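工单 164
标题:厨房洗完碗以后漏电保护器跳闸
提交人:Lukian Polishchuk
受理人:Wumpini Kyei(Stiltari 住户支持)
地址:Hrynyshyn 公寓,二楼,厨房
优先级:中
状态:已解决,留一项待办

Lukian Polishchuk 写道:

您好。我住在 Hrynyshyn 公寓二楼。先说明一下,中文不是我的母语,我会尽量把每一步写清楚。如果有的词用得不对,请直接问我,我再解释一遍。

问题是这样的:晚饭以后我在厨房洗碗,洗到一半或者刚洗完的时候,厨房的漏电保护器跳了。跳的是走廊配电箱里标着“厨房插座”的那一个,旁边标着“照明”的没有跳,所以厨房的灯还亮着,冰箱停了。我把开关推上去,它马上又掉下来。等到第二天早上再推,就能推上去,一整天都没有事。晚上洗碗,又跳。

这个情况是从上个星期开始的。在这以前,我在这里住了很久,从来没有跳过。

我已经做过的事情:
把冰箱的插头拔了,再推开关,还是掉下来。
把烤箱的插头拔了,也是一样。
用吹风机(插在卧室)吹了墙上的插座外面,没有什么变化。
把手机充电器都拿走了。

我没有打开插座的面板,也没有打开配电箱的盖子。

请问我是不是可以继续用厨房?还是应该把整个厨房的电都关掉?冰箱里有食物,我有一点担心。

Wumpini Kyei 回复:

Lukian 您好,您写得很清楚,谢谢。先回答最要紧的问题。

冰箱可以用,但是请先不要和台面上的东西用同一路插座。如果您有一条够长的延长线,可以从走廊的插座接过去,走廊是另外一路。延长线不要经过水槽前面,也不要放在地上会溅到水的地方。

漏电保护器掉下来以后,请不要一次又一次地推。推一次,掉了,就停下来,把这一路上面的插头全部拔掉,然后再推一次。如果全部拔掉以后能推上去,问题多半在某一件电器或者某一条线上。如果全部拔掉还是推不上去,问题就在墙里的线路或者插座本身,我要派电工来,您不用自己再查了。

“洗碗的时候跳,第二天早上好了”,这个规律很有用。它说明可能和水有关系:哪里进了水,过一夜干了,就又正常了。所以请您再告诉我几件事:

一、水槽旁边的台面上,有哪些插头、插排和电线?
二、有没有电线从水槽后面或者水龙头旁边经过?
三、水槽下面的柜子里有没有电器,比如厨余处理器或者小热水器?
四、上个星期您有没有换过什么、搬过什么?

Lukian Polishchuk 写道:

谢谢您的回复。冰箱已经接到走廊的插座了,延长线是沿着门框走的。

我一个一个回答。

一、台面上有一个黑色的插排,红色的开关。还有两个黑色的电源适配器,一个在插排上方的墙那里,另一个在它的旁边,上面有白色的标签。后面墙边的电线很多,有黑的也有白的。说实话,我平时不怎么看那个角落,现在仔细看了,觉得太乱了。

二、有。有一条黑线沿着水槽的后沿走,往水龙头的方向去。我以前没有想过这个问题。

三、水槽下面没有电器,只有抽屉。我把抽屉拉出来看了,里面是干的,底板也是干的。

四、上个星期我把碗架拿走了。碗架是 Baltska 的,铁的那一种,底下生锈了,弄脏了台面。新的我还没有买,所以现在洗好的盘子和碗直接放在台面左边,就在水槽旁边。我不知道这个重要不重要,不过您问了“搬过什么”,我就写上。

照片放在下面。

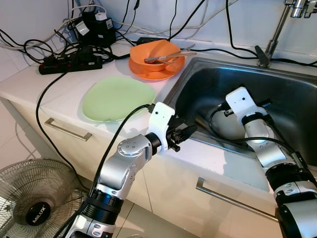
附件说明:厨房台面,左边是盘子和碗,右边是水槽,插排和电线在左上方靠墙。

Wumpini Kyei 回复:

照片收到了,很有帮助。

我先说碗架,因为我觉得它很重要。以前有碗架的时候,洗好的盘子立着,水滴到下面的接水盘里。现在橙色的碗和盘子、浅绿色的盘子都直接放在台面上,刀和叉横放在碗口上。如果洗完就这样放,水会流到台面上,然后往低的地方走。台面哪一边低,水就往哪一边去,也可能往后墙去,而您的插排正好放在后墙边的台面上。

第二个可疑的地方是沿着水槽后沿走的那条黑线。水龙头附近是最容易溅水的地方。线皮完好的时候,溅一点水没有大事,可是线皮破了或者中间有接头,就会漏电。

所以我现在有两个怀疑:插排进水,或者那条黑线有破损。请按下面的顺序试。每一步做完,请写一行结果,这样我这里也能看懂。

第1步:在配电箱关掉“厨房插座”这一路。擦干手。
第2步:把插排从墙上拔下来。把插排上面所有的插头也拔下来,适配器也算。
第3步:把插排拿起来,翻过来看。看底部有没有水,有没有白色或者绿色的痕迹。
第4步:把水槽后沿的黑线拉出来,从一头到另一头慢慢看。特别看水龙头底座后面的那一段。
第5步:墙上什么也不插,合上“厨房插座”。等8分钟。
第6步:只把插排插上,上面不插东西。再等8分钟。
第7步:一件一件地插。每插一件,等一会儿。

第3步如果看到水,就不要做第6步,插排先放在干的地方,写信告诉我。

另外请做一个很简单的试验:在台面中间,两只盘子的旁边,倒一小勺水(在第2步以后,电线和插排都已经拿走的时候再做),看它往哪里流。

Lukian Polishchuk 写道:

我今天晚上做完了。花的时间比我想的多,主要是整理电线。结果写在下面。

第1步:完成。
第2步:完成。插头拔下来以前,我在每个插头上贴了一张纸条,写了它是哪一件东西的。有两条白线,我找了很久才知道它们去哪里。其中有一条线,另外一头什么也没有接。我把它收到盒子里了。
第3步:插排底部是干的。没有白色,也没有绿色的痕迹。有一些灰和一粒米。
第4步:找到了!在水龙头底座的后面,黑线的外皮上有一个口子,和我的小指甲一样长。如果不把线拉出来就看不见,口子朝着墙。用手弯一下,口子会张开,可以看到里面颜色不一样的线。我没有摸里面。
第5步:合上以后没有跳。
第6步:没有跳。
第7步:除了那条黑线,其他的都插上了,都没有跳。那条黑线我没有插。

倒水的试验:水先不动,然后慢慢往后墙的方向走,走到瓷砖下面的缝那里就停住了。再倒一勺,水就沿着那条缝往水槽那边走。我很吃惊,我一直以为台面是平的。

后来我用水平尺又看了一次(向邻居借的),气泡确实偏了一点点。

我有三个问题。
第一,那个口子可以用黑色的绝缘胶带包起来吗?我家里有。
第二,插排底下是干的,是不是说明插排没有问题?
第三,台面不平,是我的责任还是公寓的责任?

Wumpini Kyei 回复:

做得很好,贴纸条的办法我要记下来,以后告诉别的住户。

第一个问题:不可以。胶带在水槽边上会松,松了以后水会进去,而且留在里面不容易干。请换一条新线。旧线请剪断插头以后再扔,免得别人捡去用。剪的时候当然是没有插电的。

第二个问题:今天是干的,只能说明今天没有进水。您的试验已经说明水会往后墙走,所以插排不要再放在台面上。请把它挂到墙上,或者放到比台面高的架子上,插孔不要朝上。电线从下面绕上来再进插头,先低后高,这样水顺着线流的时候会从最低的地方滴下去,不会流进插头里。另外,台面前面垂下去的那条长黑线也请顺便收一下。一个人端着锅走过去,脚或者抽屉的拉手很容易带到它。

第三个问题:台面是公寓的设备,归我们管。我已经在 Prustano 系统里登记了“台面找平、后沿补胶”,申请人写的是您的名字。我先把您的工单开着,等新线换好再看。

新线的要求请看下面,买的时候可以给店员看:
外皮要比较厚,写着适合潮湿环境的。
长度够绕开水槽就行,不要太长。
截面不能比旧线小。旧线上印着的字,请抄下来给我,我帮您核对。
插头要和线做成一体的,不要自己接。

走线请不要再经过水龙头后面。您的水槽在右边,插座在左边,如果用电的东西能移到左边,就最简单了。

Lukian Polishchuk 写道:

旧线上的字我抄了,其中有两个字母磨掉了,我用问号代替,已经放在附件里。

我想补充一件事,可能能解释那个口子是怎么来的。我把碗架拿走的那一天,碗架的一只脚卡在水龙头后面,我用力拉了一下才拉出来。铁脚的边很锋利,我记得当时手套都刮破了。我没有想到线也在那里。时间也对得上,正是那一天晚上第一次跳的。

我还想问,晚饭以后推不上去,早上就能推上去,这个是不是也能用这条线来解释?我想真正弄明白。

Wumpini Kyei 回复:

时间对得上,我也认为口子很可能是那时候刮出来的,不过我们没有办法证明,工单里我写“疑似机械损伤”。

关于早上和晚上的区别:洗碗的时候,水从龙头底座周围流到后面的缝里,线正好躺在缝的旁边,口子又朝着墙。水进到口子里,电就有了一条往外漏的路,保护器发现了,就断开。夜里没有人用水,水慢慢干了,那条路就没有了。所以早上能合上。您当时拔冰箱、拔烤箱都没有用,是因为漏电的线一直插在插排上,没有动过。

顺便说一句,保护器每次都跳,说明它工作正常。不要怪它。

旧线的字核对过了,您说的那一种新线可以用。

Lukian Polishchuk 写道:

新线换好了,日期是4月23日。我做了这些:

旧线剪断,扔了。
插排挂在瓷砖墙上,用的是可以取下来的挂钩。我试了,拔插头的时候要用另一只手扶着插排,不然挂钩会动。
墙边的线用魔术贴扎成两束,白的一束,黑的一束。
垂到地上的长线收到台面上面,扎在黑的那一束里。
水龙头后面现在没有电线了。
盘子和碗洗完马上擦干,放进柜子里。

然后我故意洗了很多碗,还洗了一口大锅,水溅得比平时多。没有跳。第二天又洗,也没有跳。冰箱已经接回原来的插座。

只有一件小事:冰箱接回去以后,门上的显示屏闪了一会儿,然后好了。需要注意吗?

Wumpini Kyei 回复:

显示屏闪一会儿是断电以后的自检,如果后来没有再闪,就不用管。

挂钩请留意一下承重。您说拔插头的时候会动,我不太放心。我可以申请请人打孔,用螺丝固定,费用从公寓的小额维修里出,上限是300,够了。您同意的话,回复“同意”就可以。打孔那天需要有人在家,师傅会先看墙里有没有水管。

Lukian Polishchuk 写道:

同意。下午在家。

还有,新的碗架我想买带接水盘的,盘的出水口朝水槽。请问在台面找平以前可以先用吗?

Wumpini Kyei 回复:

可以先用。请把出水口放在水槽边上面,伸进去一点,不要刚好对齐。台面现在往后斜,接水盘后面两只脚下可以垫薄橡胶片,让它往水槽这边低。找平以后把橡胶片拿掉。

处理记录(受理人填写)
故障现象:厨房插座一路漏电保护器在用水时跳闸,次日早晨可恢复。
故障原因:水槽后沿电线外皮破损,疑似机械损伤;台面向后墙倾斜,积水接触破损处。
处理方法:更换电线,改变走线,插排离开台面。
复查:用水两天,未再跳闸。
待办:台面找平和后沿补胶,排在7月;插排螺丝固定,随同一位师傅上门。
关联记录:Prustano,编号2。

Lukian Polishchuk 写道:

收到,谢谢您。水平尺我已经还给邻居了,师傅来的时候请他自己带一把。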